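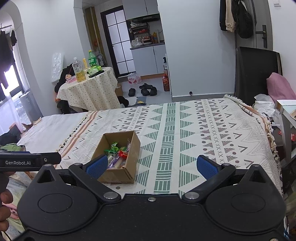
A carton of sweets on the bed, two hand-held grippers, a hand on the second.

Call for participants: people to help write (and break) a code of practice for home demonstration work

Prorkby is looking for 26 people who already collect hand-held gripper demonstrations in homes, or who have to check, label or train on them afterward. We want help testing a draft code of practice. The work is paid, part-time and remote, except for the trials you run at home.

Let's start with the doubts, because we have plenty.

There are already a lot of rules in this field. Most of them were written by people sitting at a clean table in a lab. They tell you to clear the surface, fix the lighting and keep loose objects out of view. Then the recordings get made in bedrooms, next to a kitchen counter full of bottles, with coats on the door hooks and somebody's phone on the table. Either the rule is wrong or the room is wrong, and the rulebooks usually blame the room.

We read 916 written instructions from projects that agreed to share them with us. We could find a stated reason for 358. The rest may be perfectly good rules. We can't tell, and we doubt the people following them can either.

So we have a draft, and we don't trust it much. It was put together by Gerrit Gumede with comments from Hamann and Grodance, who disagree with each other on several sections. We have left the disagreements in.

What the draft covers

Consent in shared homes. Who has to say yes when a flatmate's jacket, medicine or mail is in view? The draft says everyone who sleeps there. Grodance thinks this can't be enforced.

Clutter. The draft says to leave a room as it is lived in, apart from private papers, screens and anything that could hurt someone. Hamann wants a fixed tidying list. We would like to see both tried in the same room.

Food and small wrapped items. Shiny wrappers, soft packets and mixed boxes are popular tasks, and the advice on them is thin. When does a pick count as a pick? If two wrappers come up together, is that a failed attempt or a different task? The draft offers a definition that we expect you to pull apart.

Soft surfaces. Beds, sofas, rugs. A box on a mattress can tip and slide in ways a box on a desk won't. Some projects ban beds altogether. We have yet to see a good argument for the ban, or for lifting it.

Two-handed work. One gripper in each hand, when both must stay in view, and whether it's fair to ask for that over a long session.

Rest and strain. Existing guidance mostly says "take breaks as needed." Needed by whom, and who pays for the break?

Failed attempts. The draft says keep them and mark them. Many teams delete them and then report clean numbers. If your team does this, please apply anyway. We'd like to hear the case for it.

What you would do

Each participant gets the draft, a short set of tasks and a comment form. You run 200 short trials at home over the project, using your own gripper or a pair on loan from Lunach. Half are done under the draft and half under whatever rules you normally follow. After every session you write down which rules you skipped and why. Skipping a rule doesn't cost you any pay. Pretending you followed it makes the whole thing useless.

There is a group call every Thursday at 4 p.m. Cameras can stay off. Calls end on time.

Checkers and trainers don't run trials. They get recordings made under both sets of rules, without being told which is which, and say whether they can see any difference. If they can't, that section of the draft will probably go.

Who should apply

You have done this work for at least a few months, paid or unpaid. You can write a plain sentence about what went wrong. You live somewhere you're allowed to record, or you can get that permission in writing.

No degree is required. We are not looking for people who love standards. Previous experience on a standards body is fine, but please don't send us the minutes.

Pay and rights

Trials are paid by the hour, including setup, breaks and writing notes. We do not pay per successful attempt, as we think that practice has done real harm to the quality of what gets collected. You may withdraw your recordings at any point before the draft is published. Your name appears in the final text only if you ask for it.

What we can't promise

We can't promise that anybody will adopt the result, or that the code will make a robot better at anything. Hamann and Grodance have agreed to read the findings and have not agreed to follow them.

How to apply

Send Gerrit Gumede at Prorkby one page with two things on it: a rule you follow that you think is pointless, and a rule you wish existed. Say which role you want (trials, checking or training) and whether you need grippers on loan. No cover letter. Applications close at the end of December, and everyone who writes gets a reply, including the people we turn down.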